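Hand-held grippers for a small workshop: buy two now or wait?

Posted in Equipment and budgets by Okedo
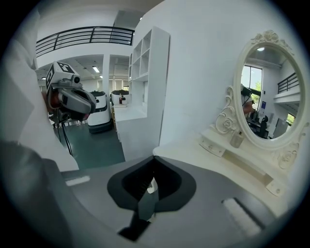
We have 2,237 pounds left to spend before the end of August and I want most of it to go on hand-held grippers. One supplier, Trostolach, quotes 773 each. Two would leave enough for cables and printed markers but not for a third as a spare. Has anyone here bought just the pair and managed? Delivery is to Poscombe if that matters.

Aidoo

We bought a pair first and added a spare later. The grippers held up fine. What we ran short of was small parts: finger pieces, cables, screws. Put around 25 per cent of the price on top for those and ask the supplier for a parts list with prices before you order. Check whether the quote includes VAT as well, ours didn't.

Also ask about lead time. If a replacement takes 4 weeks you may want the spare after all.

millbank_t

Just get two, you can always buy more

fernside workshop

Agree with Aidoo on parts. I would add storage to the budget, and a computer with enough disk space if you don't have one already. Ours filled up much faster than we planned for. Carriage to Poscombe should be the standard mainland rate, but get it in writing. And see if they will hold the price on a third one until next year, some will if you ask when you order.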